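Field Notes > Shop Visits > Automation
6 min read

Got to the Kostari open house at 8 in the morning, which was a mistake, doors weren't really open till later and the coffee came later than that. Stood in the lot with people from two local packing outfits and a guy who wanted to know if he could buy a robot for his mother's kitchen. Good question as it happens. Pretty much the one I drove out with.

So. Can these things do chores yet? Short answer, some. Slowly. Long answer below, typed up from notes I can half read.

Kostari has the front half of the building, Irkeo rents the back. Patari is the arm everybody came for, Kostari's own, sold to small shops so far. They'd like it in houses. The tour went front to back, 40 of us split in two groups, and I was in the second one so everything was running behind by the time we got anywhere.

First stop, towels. Patari folds a hand towel. It does it well when the towel starts out flat-ish, and gets into trouble when the towel starts as a lump. I timed one from a lump at 8 minutes. My kid takes less and complains more. Stack at the end was neat though, I'd have put it in my own closet.

Second stop, dishes. Plates into a rack, fine, no drama. Mugs okay. They had a plastic lid in the pile and it went for the lid over and over, kept sliding off it. Somebody from the staff reached in and moved it. I wrote down "lids" and underlined it. Wet dishes they didn't show. I asked, they said come back in June.

Third stop was the shop-floor stuff and here it's a different story. Sorting brackets into bins, tray after tray, nothing dropped while I stood there. Barrios, the hardware supplier across the road, has one doing this on the evening shift and their floor lead told us it clears 200 trays before they lock up. Same part, same tray, same light every night. Well yes. That's the trick, isnt it. My kitchen has never been the same two nights running.

The packing people got very interested at this point and I lost my place at the rail. They asked about price (no straight answer), about what happens when the bin is moved over a few inches (it coped, we tried it), about noise. Noise is low. You can talk next to it, quieter than my dishwasher.

Lunch was sandwiches. Skip the egg.

Then the back half, Irkeo, which I nearly didn't stay for and glad I did. They do soft stuff. Bags, cloth, cords. Their line is that the last hard chore is the junk drawer, and I think they might be right. A box holds its shape when you grab it. A cord doesn't, you pull on one end and the other end does something you didn't plan on. Crosses over itself, hides its plug. They had bench setups going and you could stand close, and the cable bench is where I spent most of the afternoon. One thick dark cable, a thinner one coming off it with a little plug on the end, pale wood tabletop, and a gripper working in close. 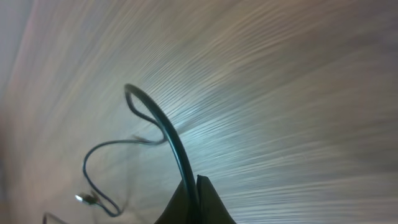 The job is to find the plug end, get the loops out and lay the whole thing straight. I do that at home without looking, while on the phone. They ran it 17 times over the afternoon and I saw most of those, with a break for more coffee. Some were lovely. Some ended with the arm tugging at a loop and making it tighter, and then a long pause, and then the same tug agian. The engineer running the bench was pretty relaxed about it. Said a failed try is worth as much to them as a good one. Maybe so, but I wouldn't want to pay for it by the hour.

Asked if it could coil the cord after and put it in a drawer. Not yet. Asked about Christmas lights and got a laugh.

Other stuff, no order:

Parking bad. Go around the back.

The arm needs a clear table to start. Every demo had one. Who has a clear table.

Handout says "household ready" on the cover and "pilot use" inside. Pick one.

Would I put one in a small shop? If I had one dull job that never changed, yes, I'd at least get the quote. Barrios seem happy and they weren't selling me anything. At home, no, not this year. Towels maybe, if I could leave it alone with the basket all day and not care when it finished. The cords stay with me.

Going back in June for the wet dishes.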